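Subject: Re: [broltora-bench] Whiteboard markers and table clutter, revised list
Date: 16 October 2018

On the marker question from last week:

> We have 17 markers in the Fuver drawer and half of them skip.
> Is there any point in sorting them by color, or should we
> throw out the lot and reorder? Also, who decides what stays
> on the white table? It had food on it again.

Sort them first, but by condition. Color can wait. Draw a line the length of your hand on scrap paper with each one. If the line breaks twice, recap the marker, store it flat overnight and try again. If it breaks again, throw it out. I did this with the Chiba drawer and kept all but six.

Storage matters more than brand. Markers kept tip up go pale first, and the ones kept tip down leak into the cap. Flat is the compromise - a shallow tray is enough, and the cup by the door should go. The reorder code on the supply sheet is 481. Do not order until the sorting is finished.

As for the table, I would treat it as three separate jobs.

1. Writing things

Anything with a cap goes back in the tray at the end of the day. Check that the cap is fully seated before putting it down. The red caps on the current batch need a firm push, and you should feel a click. A marker left lying on the white top is also a stain risk: red comes off with alcohol if you get to it the same day, and after that it leaves a pink shadow. 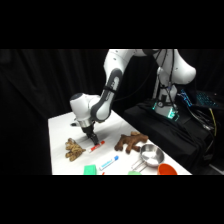 2. Roots and other produce

Fresh ginger does not belong on the tabletop overnight. The knobs trap soil, and the cut ends weep and dry to a brown ring. Brush it over the sink, dry it, and put it in a paper bag in the Skarkach fridge, bottom shelf. Whole root keeps for roughly 6 weeks that way. Write the date on the bag, not on the root (somebody has tried this).

3. Everything else

Small items with no obvious home go in the gray bin. I empty the bin on Fridays. Claim things before then.

The top itself gets a damp cloth and then a dry one. No scouring pads - the finish at the Skarkach site went dull in one October and has stayed dull.

If there are objections to the paper bags, reply on the list and keep the subject line.

--
broltora-bench mailing list | Contact: list owner | Copyright Broltora | Back to top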